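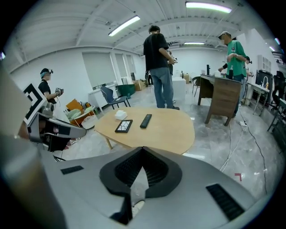

Inicio | Foros | Fauna | Felinos | Buscar

¿El guepardo ruge o no ruge?
Publicado por Levora, martes, 11 de julio de 2023
Tiempo de lectura: 4 minutos

Levora escribió:
Buenas a todos, vengo con una duda que me tiene frita desde el fin de semana. En casa vimos un documental y el narrador soltó que el guepardo «ruge para marcar su territorio». Yo tenía entendido que los guepardos ronronean y hasta hacen unos ruiditos como de pájaro, pero rugir, lo que se dice rugir, no. ¿Me lo he inventado?

Drekum escribió:
No te lo has inventado, tranquila. Rugen el león, el tigre, el jaguar y el leopardo, y ahí se acaba la lista. El guepardo ronronea, bufa, gruñe y pía. Lo del piído es buenísimo, la primera vez que lo oí busqué un canario por todas partes!!

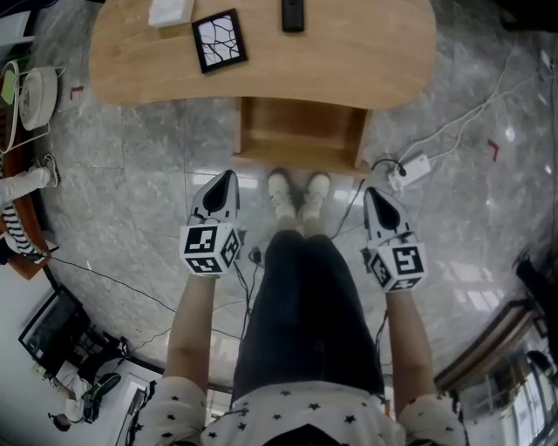 Y luego está el leopardo de las nieves, que es pariente cercano del tigre y tampoco ruge. Durante años se explicó todo por el hueso hioides, que si osificado o elástico, pero el de las nieves lo tiene como los rugidores y nada, ni un rugido.

Trarnness escribió:
Matizo, Drekum, que lo cuentas como si estuviera cerradísimo. Lo del hioides se quedó corto, vale, pero las cuerdas vocales también cuentan: en los que rugen son más gruesas y de forma más cuadrada. Y no metería al leopardo en el mismo saco que al león. Lo suyo suena a serrucho cortando un tronco.

Drekum escribió:
Suena a serrucho y se sigue llamando rugido en todos los libros que tengo yo.

Trarnness escribió:
Pues tus libros y los míos no se hablan, jaja. Para mí, si metes ahí cualquier vocalización fuerte, el puma entra también por los gritos que pega en celo.

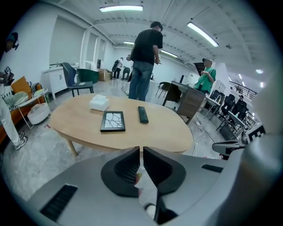

Que por cierto, esos gritos los oí en un viaje en octubre, de noche y dentro de la tienda, y no se los deseo a nadie. Parecía una persona chillando.

Levora escribió:
¡Qué miedo! Entonces el documental metió la pata con el guepardo, ¿en eso sí estáis de acuerdo?

Drekum escribió:
Sí, en eso sí.

Trarnness escribió:
Sí. Aunque igual es cosa del doblaje, he visto «growl» traducido como rugido mil veces. Mira a ver si puedes poner el audio original.

Levora escribió:
Lo miro esta noche y os digo.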